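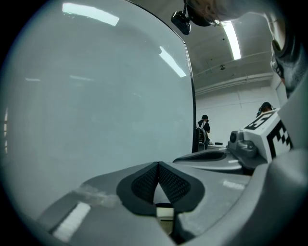 A glossy panel under the ceiling lights.

Bumdale should keep its library open past 6. The town cut the evening hours in April, and the savings have been small. What we lost is the only quiet public room available to people who work days.

I get off at 5. By the time I cross town and park, I have a few minutes to find a book. My neighbors with kids don't bother going anymore.

The council says few people came at night. The door count for the last month of evening hours was 811. In a town this size I would call that busy. 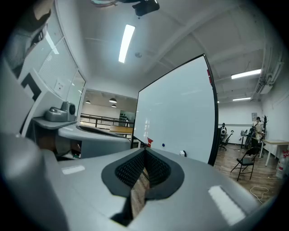
Jörg Lenz thinks the answer is to open later in the morning and keep the same total hours. He wrote to me that the building is nearly deserted before lunch, and the staff he spoke to would take the later shift.

I could live with that. Two late nights a week would be enough to start. The council can look at the numbers again after the winter and decide then.

6 comments
Share
Search this site Go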